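Tips page: sorting small stuff, stolen from a robot open day

Posted May 12, 2025

Quick one today, typing between loads of wash. Went to the open day at the Fenorix workshop in Plarnthorpe, two hours, free coffee, bad parking. Thought I'd be looking at gadgets. Came home with a page of notes on picking things up off floors. So, tips.

Gaurav Garg ran the demo. Two arms, toy bricks in a heap, and he talked the whole time about why the arms do what they do. A lot of it works for buttons, screws, beads, kids' bricks, the junk drawer.

Spread first, pick second. A heap is slow. Push it out flat with the side of your hand till most pieces have a bit of floor around them. I did the screw jar this way on a baking sheet. Took no time.

Big ones out first. They hide the little ones. Same with the button tin, coat buttons out, then you can see the shirt ones.

One color at a time, or one shape at a time. Never both. I always try to do both and end up with nine piles and a headache. Gaurav says pick the one you can see fastest. For bricks that's color. For screws it's length, for me anyway. Head type later, if you care.

Grab by the flat sides. The arms go for two flat faces across from each other, and I swear I drop fewer things now I do it too. Curved pieces roll. Turn them so the curve is down or pinch the ends.

Light from the side if you lost something tiny. Flashlight flat on the floor, shadows give it away. Not from the robots, that one was Hanneke Stevens at the coffee table, she repairs clocks and has lost more small parts then anybody I know. She also says put a stocking over the vacuum hose, rubber band round it, go over the rug slow. Old trick. Works.

Hard floor beats carpet for sorting. Things slide, you can sweep up the leftovers. If all you have is carpet, put down a bed sheet and gather the corners when you're done. Straight back in the bin.

Washing bricks while I'm at it. Mesh bag, cool wash, gentle, nothing with stickers or a motor. Towel dry, then out overnight. Don't put them in the dryer, I have done it, don't.

Containers. Shallow and wide. Deep bins are where things go to be forgotten. I've got five old roasting pans from the thrift store and they beat every fancy organizer I bought. Label on the short end so you can read it on the shelf.

Grippy fingertips. Rubber thimble from the office supply aisle, thumb and pointer. Great for washers and pins, also for peeling the backing off shelf liner. The grippers at the demo were rubbing along the same idea, Gaurav said texture matters more than squeeze. Squeeze too hard and the piece shoots off under the couch.

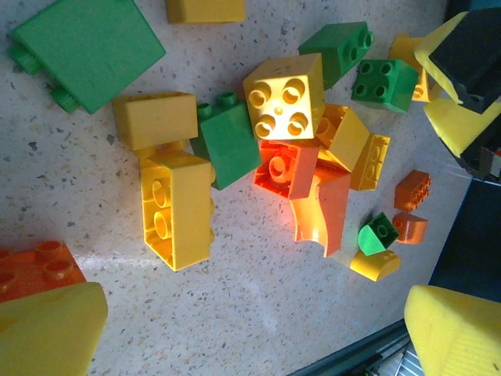 Stop when you're tired. Gaurav said the arms don't speed up at the end, people do, and thats when the wrong screw goes in the wrong jar. I set the oven timer for 20 minutes and quit when it rings. Pans stack, so it can wait till tomorow.

Floor first, by the way. Sweep before you spread anything out or you'll be sorting crumbs.

Somebody asked me last time about magnets for the screw pan. Yes, but put the magnet in a sandwich bag first. Pick up the screws, turn the bag inside out, pull the magnet away, done. Brass won't stick so look for those by hand.

Next open day is later in May I think, sign on the door had it and I didn't write it down. Park behind the bakery. Next page is jar lids, send me yours.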